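About the Nirel Workshop

Nirel is a shared workshop in Zitdale for people who build household robots in their own time and at their own expense.

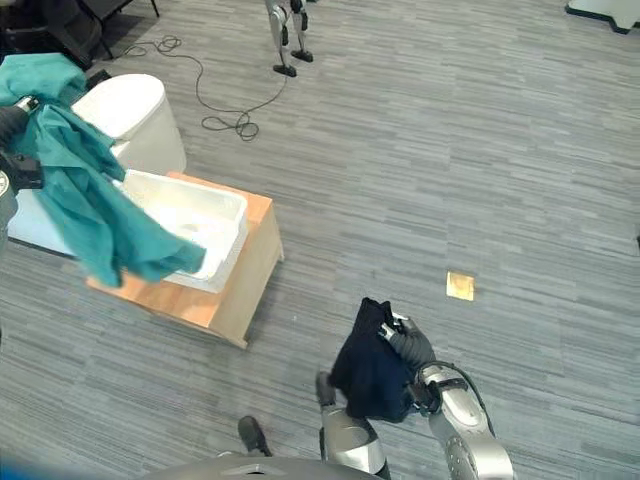 Who We Are

The workshop was founded by 5 builders who had outgrown their garages. It now serves 20 members, among them machinists, nurses, programmers and retired electricians. Membership is open to any adult resident of Zitdale and the neighboring townships. No previous experience with robots is required, although new members complete a safety course before using the power tools or working near a powered machine.

Our Facilities

Nirel occupies 3,090 square feet on the ground floor of a former print shop. The machine room houses two lathes, a small mill and the welding bay. The carpeted practice floor is kept for work with humanoid robots and is fitted with ordinary household items, including a toilet, a plastic basin on a low wooden stand, and cloths for handling exercises. Members reserve the practice floor by the half day.

The Prostum Project

Prostum is the longest-running group build at Nirel. Its purpose is to develop bathroom cleaning routines that a home builder can reproduce with modest equipment. Current work concerns the handling of cloth: picking it up, carrying it between surfaces and setting it down in a basin. The group has logged 841 practice runs to date. Its notes, including those on runs that failed, are available to all members in the workshop library.

A smaller project, Min, is devoted to low-cost grippers and meets on the practice floor every other week.

Instruction

Introductory courses in wiring, joint assembly and motion programming begin each September. Enrollment is limited by bench space, and members receive priority. Course fees are applied to tools and replacement parts.

Visiting

Visitors are welcome by appointment. Closed shoes are required in all work areas, and children must be accompanied by an adult.

Page last revised 2020-11-28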